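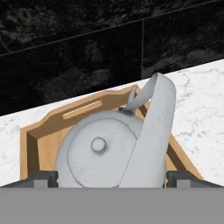

White kettle in its open box on the marble counter (render).

2021-06-25

Reel bench, mostly. Stripped the Cliven 4000 that came back from the Ostby charter and wow, the drag stack was a mess, salt crust right down to the bottom washer. Soaked the metal bits for 35 minutes, dried them, greased the new felts and put it all back together (second try, I had the click spring upside down). Drag now comes up smooth to just over 30 on the pull scale, no stutter!

The other 4000, the Kerekes, still has that gritty spot when you crank slowly. I'm blaming the pinion bearing. Arūnas thinks it's the line roller, so we'll swap that first, it's the cheaper part.

Still need leader sleeves and two handle knobs before the Vumness trip in October. Please don't borrow the small snap ring pliers again, I need them for the Kerekes.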